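Flat fingers, round pads and one green T-shirt: a talk with the Lirklow cloth bench

22 June 2022

Most people who visit the Lirklow workshop want to see the arms move. The engineer who runs the cloth bench would much sooner talk about fingertips. We had planned on a short chat and ended up staying until the building was closing, mostly because every answer led back to the same small thing: the last inch of the gripper, the part that touches the shirt.

"You can buy a wonderful arm," she told us, "and then bolt a terrible pair of fingers on it, and what you have is a terrible arm." She laughed at that, but she clearly meant it. Her team has been comparing two finger designs since February, and when we arrived they had logged 1764 grasps between them. Before this she spent years on rigid parts, castings and housings mostly, where you know the shape of the thing before you reach for it. Cloth was a shock. "With a casting I could tell you where every edge would be. With a T-shirt I know where it is right up to the moment I touch it, and then it's a different shape and I have to start again. I love that. I really do. It took me a while to love it." 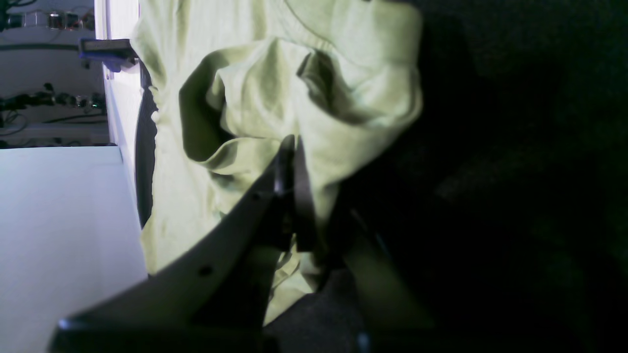
THE FINGERS

The first design came from Perić, a small machine shop that makes one-off parts for the group. The fingers are long, flat and angular, with a narrow tip that can get down into a fold. The second set, made by Harnano, ends in rounded pads.

We asked which one she preferred, expecting a careful non-answer. She didn't give us one.

"For picking up out of a heap, the flat ones, every time. You can slide that narrow tip in between two layers and close, and you've got hold of something. I was so happy the first week we had them! I went home and explained it to my whole family over dinner - they were very patient with me."

The trouble starts after the pick. A narrow tip holds a narrow bit of cloth, and everything else gathers toward it. If the next step is to lay the shirt out, all of that gathering has to come undone again. The controller they use, which the group calls Tarkemitz, was written to pull gently and wait, then pull again, and she says it copes well as long as the first pinch was a small one.

"A small pinch is what you want, and it's the hardest thing to ask for. The fingers come in a little too deep and suddenly you're holding two layers and half a sleeve. Then you lift and you get a lump."
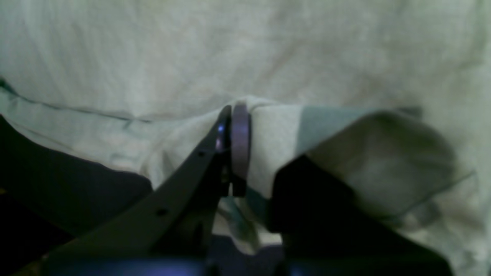
Lumps are what she looks for first when she goes back through the wrist camera footage, and she has opinions about them. A lump that stays behind the tips is harmless, in her view, and usually falls out when the arm pulls sideways. The kind that drapes itself over the right finger, with a soft roll of cloth sagging across the top edge, is the kind she worries about, as the weight of it changes the feel of the grip and hides a good part of the finger from the camera. Tarkemitz reads the finger outline to judge how far open the gripper is, so a covered finger means a guess. "We used to throw those runs away," she said. "Now they're my favorites. If you want to know whether one controller setting is better than another, don't look at the easy grasps. They all pass."

That turned the conversation to cameras. The team tried a single overhead camera at first, and for flat shirts it was plenty. For anything bunched up it was hopeless, she said, and they added the small ones at the wrist. She is frank about how rough those pictures can be. They get dark on one side and washed out on the other, and the fingers take up a big share of the view. She still wouldn't give them up.

"The overhead view tells you where the shirt is. The wrist view tells you what you've got hold of. I argued for a more expensive wrist camera for months and then we put the cheap one on, and it was fine. I was wrong, and I was so pleased to be wrong, since I got to spend the money on fingers."
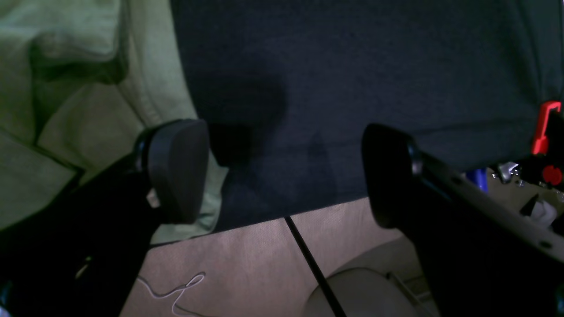 7 min read

The Harnano pads had a slow start. Somebody had told her rounded tips would never get under a hem, and for the first 220 tries that looked about right. What changed her mind was the laying-out step. A wide, soft contact spreads the pull, so the cloth follows in a sheet and doesn't gather to a point. She describes it as the difference between tugging a blanket with two fingertips and tugging it with the side of your hand.

"Try it tonight when you make the bed," she said. "You'll feel it right away."

So would she put pads on everything? No. Her current idea is a mixed pair of arms, flat fingers on one side for the pick and pads on the other for the spreading. It makes calibration more of a chore, and two of the people on the bench are against it. She described their objections at length and quite fairly. Different fingers mean different reach, different closing distance, and a second set of spare parts to keep in the drawer. One colleague would like to try a single finger with a pad that slips over a flat tip, which she thinks is clever and will probably fall off.

We asked what a good result looks like at the end of a run. She had a ready answer. The collar and the hem should both be easy to find, neither sleeve should be tucked under the body, and the creases should be soft enough that the fold can start. She doesn't care if it would pass in a clothing store. A sleeve with its end slightly turned is fine by her, and she'll argue with anyone who scores it as a fail.

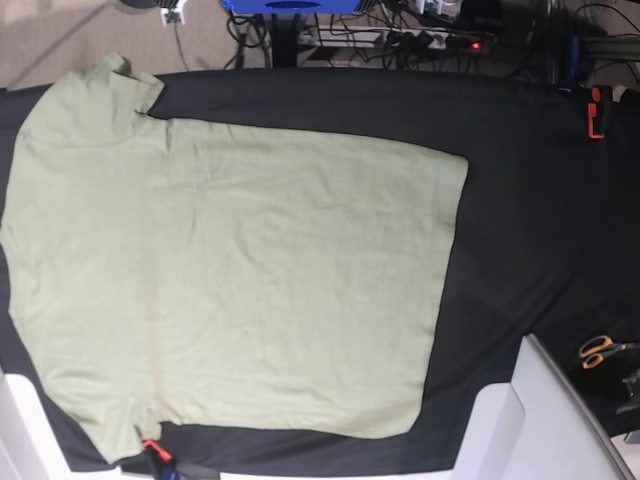 The green shirt laid flat on the black work cloth, collar to the left.

The black cloth was a change she is fond of. A pale shirt stands out against it and the overhead camera finds the outline with very little help. Dark shirts are another matter, and they have a lighter cover for those, which has to be clamped down and smoothed by hand each time. She would like a table that could switch from one to the other. She has sketched one. It has six rollers and she admits it looks like a printing press.

Next on the list is a wrist that can twist a little while the fingers close, something she has wanted since the first week. Perić is making the bracket. After that come towels, which she says are harder than they look, and then fitted sheets, a subject on which she asked us not to quote her.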